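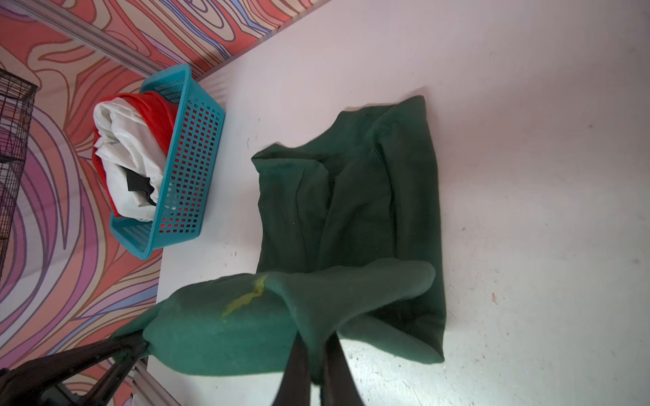 Tsion Belay asked, after reading our autumn letter, if the students are learning to program the robots or only to drive them. I want to answer this first, as I think other people at the Hendricks Fund may have the same question. At the moment they do both. They drive the arms by hand for every recorded trial, and after that they work in pairs on the code that learns from the recordings. The driving part is bigger than we planned in March. The programming part started late, and I explain the reason below.

Progress report 2, Hastwood Student Robotics Club
Project: Bikis (handling and folding of clothes with two arms)
Date: 2022-12-28
Prepared by: Jozefína Kováčik

Work done in this period

The club recorded 141 trials. In each trial a garment is put on the white table, and the students try to bring it to a flat position and fold it. We keep the trials that fail also. Doğukan Baysal marks every recording with the moment when the grip was lost, if it was lost, and this is slow work but the students now ask for his notes before they start a new session.

We changed from small towels to real clothes. Towels were too easy, and the students became a little bored with them. Clothes have sleeves and collars, the layers slide on each other, and the gripper often takes two layers when it should take one.

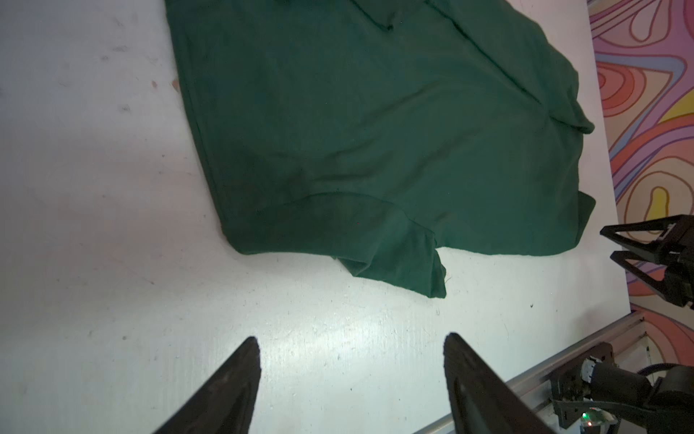
Bikis table: open gripper below the hem, second gripper at the right.

The use of two arms together is still the most difficult point. When one arm pulls, the other has to wait or follow, and the students who drive must talk to each other all the time. Randa Sayegh wrote a short list of spoken commands for them (hold, follow, release, stop) and made them practice without any cloth. After this the number of stopped trials went down. I do not have a good figure for it, because we did not write down the stopped trials at the beginning. We do it now.

Delay

The arms were delivered to us without the correct mounting plates, and the supplier, Plodstead, needed some 35 days to replace them. In this time the students could only work on paper and in the simulator. The delay moved the start of the programming part, and it is still behind the plan. No extra money was spent on it.

Students

We have places for 40 students during the school year, and all the places are taken. Hagos Lencho leads the younger group. They do not drive the arms yet - they sort the clothes, prepare the table and learn to read the log files.

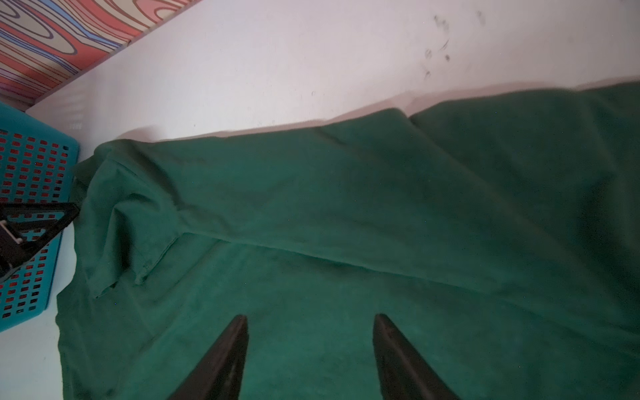 Bikis table: green garment with the fingers open over it, basket at far left.

Plan for the next period

The programming pairs will train their first model on the recordings with one garment only. If the result is acceptable, we add a second garment of another color. We would also like to move a small part of the travel budget to spare gripper fingers, and I ask for your written agreement to this before we order. The detailed budget table is sent separately.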